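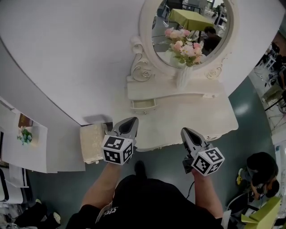
Hildegard Ackermann asked whether the pose dropouts on the dressing table task were a tracking fault or a fault in how we score it, and said she would not sign off the comparison until the ticket answered that.

Ticket: Left gripper pose jumps, dressing table task
Project: Nilance
Status: open, workaround in place
Priority: normal

Reported problem
The left gripper pose jumps sideways for several frames and then comes back. The right gripper is affected much less. In the July batch we have 1398 demonstrations, and the checker flagged 151 of them for at least one jump. The Fulatow policy trained on the full batch tends to stop short of the drawer.

Setup
Two hand-held grippers, a marker cube on each, head camera looking down. Poses are worked out from the cube faces and smoothed by the Zirnoletti tracker. The dressing table has an oval mirror and a white top.

Log

Tuesday, 09:40
Replayed ten of the flagged files. The jump lines up with moments when only one face of the left cube is in clear view. With a single face the solver can settle on either of two tilts, and it flips between them.

Tuesday, 11:15
Checked whether the mirror was to blame. Masked the glass out and ran the tracker again. Same jumps at the same frames, so reflections are ruled out for these files. Leaving the mask on does no harm.

Tuesday, 14:05
Swapped the left and right cubes and recorded a short set. The jumps stayed on the left side. The cube itself is fine. Wrist angle on that side is the more likely cause.

Tuesday, 16:30
Changed the solver to keep the tilt closest to the previous frame when only one face is found. Flagged files went from 151 to 8. The remaining ones start with a single face showing, so there is no earlier frame to compare with.

Reply to Hildegard
Tracking fault. The scoring script gives the same results on hand-labelled poses as it did before. I have retrained on 700 of the corrected demonstrations, picked at random, and the run is queued on the Ostermann machine. Please hold the comparison table until it finishes.

Still to do
- Drop or relabel the 8 remaining files
- Rerun the checker on the June batch with the new solver setting
- Add the setting to the recording notes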